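Five Lunch Breaks in Nedora: Where to Eat a Sandwich Outdoors Without Going Broke

Final report, Urban Tourism Practice
Thursday, October 30, 2025

Why I picked this

Our assignment was to study one kind of visitor stop in a city we could reach by train, and I went with the lunch break. I know, it sounds like an excuse to eat outside for a grade (and it kind of was). But the Nedora visitor brochure has 98 listings in it, and nearly all of them are museums, churches, shops and restaurants. If you've been walking since nine in the morning and you just want a bench, some shade and a place to fill a water bottle, you have to find it on your own.

So my question was pretty simple: can somebody who doesn't know Nedora find a decent spot for a picnic lunch within a short walk of the old center, and what makes one spot work better than another?

How I did it

I made two trips, one in June when it was hot and one this month when it very much wasn't. Each time I walked from the main station to five spots I'd chosen off the city map, sat down at each one for at least half an hour, and took notes on seating, shade, water, bathrooms, noise and how easy the place was to find. I also handed out a one-page survey to people who were already eating there. I ended up with 143 filled-in sheets, which is a lot more than I expected, since people with their mouths full are surprisingly willing to check boxes.

I packed the same lunch on both trips: bread, hard-boiled eggs, tomatoes and a peach (an apple in fall). I wanted something that was a little messy, so I'd notice whether there was a trash can and somewhere to rinse my hands.

The five spots

Sturetti Garden

This was everyone's favorite, and mine too. It's a walled garden behind the old law courts, and the entrance is a green door that looks like it belongs to somebody's house. I walked past it twice in June. Inside there are gravel paths, two long rows of lime trees and a lot of benches, most of them with backs. The fountain water is fine to drink and there's a sign saying so. The only real downside is that it closes between one and two on weekdays, right when you'd want to be in there. I talked to a couple who had come from across town and got stuck outside the door with a whole roast chicken.

Bianchini Steps

Not really a park, more of a wide stone staircase going down to the river with a strip of grass at the bottom. Great view, zero shade. In June I lasted 30 minutes because those were my own rules, and then I moved under the bridge with everybody else. In October it was lovely — sun on the stone, hardly any wind, a man practicing the clarinet. There's no bathroom anywhere near it, and three different people wrote that on their survey in capital letters.

The Customs House Lawn

Big, flat, easy to find and kind of boring. Families like it because you can see a kid from one end to the other. The grass was dry and scratchy in June and soggy in October, so bring a blanket with a waterproof side. There are bathrooms in the tram building across the street, and they're clean. I'd send a school group here before any of the other four.

Flirnari Terrace

You get up to this one by a path with 435 steps, according to the plaque at the bottom, and I'm going to trust the plaque. Once you're up there it's quiet and breezy and you can see the whole old town. Several stone tables, which is a real luxury when you're peeling eggs. No water at the top at all, so fill up before you climb. My survey numbers are thinnest here because so few people were around, and the ones who were up there mostly wanted to be left alone. 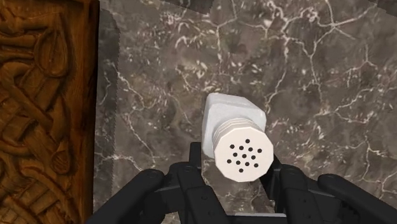
Figure 1. White salt shaker, cap end with the holes.

The Station Green

I almost left this out. It's a triangle of grass between the station and a bus lane and it's noisy. But if you have 40 minutes between trains it does the job! There's a kiosk that sells cold drinks and cut fruit, the benches are new, and the plane trees give more shade than anything at the Bianchini Steps. People here stayed for the shortest time and still gave it decent scores. I think they weren't expecting much.

What the surveys told me

Shade came out on top in June, and by a lot. In October it dropped way down and "somewhere dry to sit" took over. Bathrooms were second both times. Views mattered less than I would have guessed: people said nice things about them in the comments but didn't rank them high. A lot of visitors wrote that they'd found their spot by accident, and that goes for the locals' favorites too.

I also asked what people wished they'd brought. Napkins, a blanket, more water and sunscreen came up over and over.

Problems with my method

I only went on weekdays, so I can't say what any of these places are like on a Saturday. The survey was in one language. I also chose the five spots myself, and there's a garden by the hospital that three people told me I should have included. I went to look at it on my last afternoon, but the gate was locked.

What I'd suggest

The city is planning to redo its visitor brochure in 2028. I'd ask for one page with green spaces on it, with little symbols for water, shade and bathrooms, plus opening hours. Sturetti Garden needs a sign on the street side. The Bianchini Steps need a bathroom, or at least an arrow pointing to the nearest one. And somebody should put a water tap at the bottom of the Flirnari path, next to the plaque, where you're standing around anyway deciding whether to go up.

The survey form and the full table of answers are in the appendix, along with my hand-drawn map. The map isn't to scale and the river is too wide.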